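Ticket 1305: Arm keeps losing the big clear jug
Opened by: Priit Krūmiņa
Site: Eltunbridge test kitchen
Unit: Undar arm, two-finger gripper
Status: Open, waiting on parts

Hi all, me again, and yes it's the kitchen one. The tidy-up routine has been running pretty nicely since the July update (bowls fine, spatulas fine, sponge mostly fine!) but it still can't be trusted with the measuring jug. It gets the handle, starts the lift, and then the jug swings and the whole run stops with a grip fault. The log gives me code 69 every time and the Lapiņa manual just says "check object," so thanks for that.

What I've tried so far:

Restarted the arm and the vision box. No change.

Redid the gripper zero. It was off by a hair, I fixed it, same fault.

Wiped the fingertips with alcohol and let them dry over lunch. I got two good lifts after that and got excited way too early, because the third one dropped.

Raised the grip force from 958 to 1,305 in the settings page. Better! It holds the jug empty now, nearly every time. With water in it the handle still rolls between the fingers and the jug tips toward its heavy side. I'm not going up to 2,000, I've seen what that does to a yogurt pot.

Swapped the jug for a white one with the same sort of handle. Worked far more often, so I do think part of this is the clear plastic. The depth view on my screen is full of holes wherever the jug is and the planner seems to be guessing at the handle.
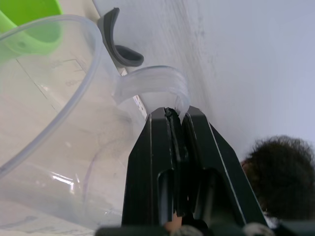 Can the arm be left to do the dishes by itself yet?
Not with clear or heavy things in the pile. It can put away light, solid-colored stuff while you're in the next room, but somebody should be close by for anything see-through or full of water.

Reply from Sturkus support, 2:40 pm: Thanks Priit, could you try the approach angle at the steeper preset and turn off "center grasp" for handled items? Also please send the run log, the long one.

OK, did both. Steeper angle helps a lot with the empty jug, nine out of ten. Turning off center grasp made it go for the rim once, which I did not love, so I've put that back on. Long log is attached to the ticket.

Still to do: softer fingertip pads (ordered, the ribbed kind), and another go with a half-full jug once they're on. I'd also like a way to tell the planner "this one's heavy on the left" by hand, if that exists somewhere in the menus and I've missed it. For now I've taken the jug off the chore list and I'm washing it myself. Please leave this one open till the pads get here.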